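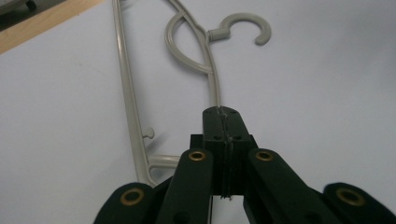 **Category: Equipment Reviews / Robotics and Automation**

# Clundetti Hand-Held Gripper Pair: Review for Institutional Buyers

The Clundetti pair is offered to laboratories and training centres that wish to record manual handling tasks with the same jaws a robot would use. Each unit is carried in one hand and closed by the operator. This review considers the product from the standpoint of a purchasing unit. It covers handling, construction, documentation and support, and does not assess the learning software sold separately by the same supplier.

The unit price quoted to Millville was $2,000 for the pair, inclusive of freight and one year of parts. Two competing quotations were received, both higher, and neither included a second set of fingers.

## Construction

The linkage is finished in matte black and the arms are fitted with brass-coloured eyelets. The arms overlap in layers, and the operator should keep sleeves and loose cuffs clear of them. The finish on the central block is plain, and the seam at its middle is rougher than one would expect at this price. The supplier was asked about the seam and replied that it has no bearing on performance. The reviewers would nonetheless prefer a cleaner joint and have recorded it as a minor defect.

No size or part number is legible on the face of the linkage. For an organization that maintains an asset register, a permanent mark would be of value, and the supplier has been advised accordingly.

## Handling

Plastic clothes hangers were chosen as the principal test article. They are slender, they have a low sheen, and their hooks and pegs catch on one another readily. A single hanger lying flat on a smooth white surface is a fair test of approach angle, as the jaws must come in low against a thin stem. A pile is a more demanding test and requires both hands. 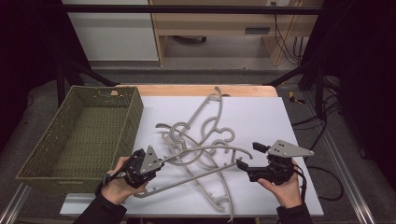

*Millville Automation Evaluation Unit, Applied Handling Section*

The two-handed trial placed a tangled pile of grey hangers on a white board, with an olive-green woven basket to its left. The operator's left gripper takes hold of a bar while the right is free to work at the remainder of the pile. Operators reported that this division of labour came naturally after a short introduction, although fatigue in the wrist was noted in longer sessions.

Consolacion Saludo, who supervised the trials, completed 67 separations over the evaluation period. Her written comments favour the fingers for straight bars and are less favourable for hooks, where the curve tends to roll the hanger away from the jaw. The alternative fingers from Sesum were fitted for comparison and gave a firmer hold on the hook, at the cost of a slower release.

Cable management requires attention. Buyers should allow for proper routing at the workstation before regular use begins.

## Documentation and Support

The manual is clear on assembly and sparse on maintenance. Torque values for the linkage are omitted altogether. Cirilo Camacho of our section requested them in May and received a complete table within 10 days, which the reviewers consider acceptable. Spare parts are held at the Padilla depot.

## Rating and Recommendation

Overall rating: 4 out of 5.

The pair is recommended for supervised laboratory use. Centres intending daily use by several operators should order the spare finger set with the initial purchase and should budget for a second strap in a smaller size. Enquiries about the loan of the evaluation units may be directed to the Applied Handling Section.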